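Yellowing on white cotton after washing, hard water

Posted by trurkbridge_flat, 1 Jan 2021

White cotton comes out of the machine slightly yellow. Water hardness is 143 ppm. I use Cloritz bleach with every load. Would more of it help?

Portela
Stop the bleach. Chlorine can yellow some finishes and does nothing for mineral residue. Soak in oxygen bleach for five hours, then run two rinses. 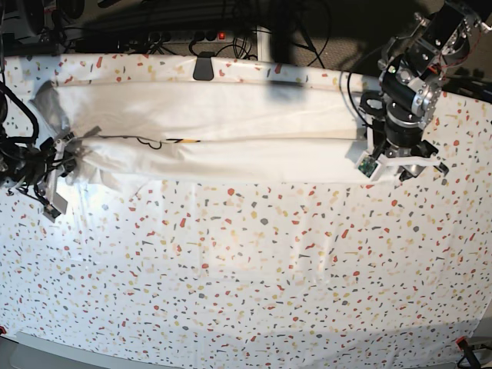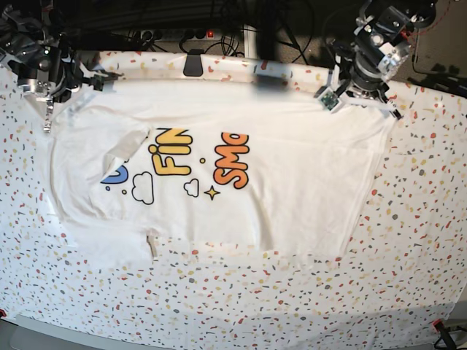
Hardness at your level ties up part of the detergent, so raise the dose slightly or add washing soda. Check the color in daylight against a cloth with some white in it - a speckled one like the tablecloth under the T-shirt works, as plain white hides a faint cast less reliably than you would expect. Repeat the soak if the collar still looks darker than the body.

sodis14
Cloritz is fine, I use it on everything. Maybe your machine is dirty. Run it empty on hot.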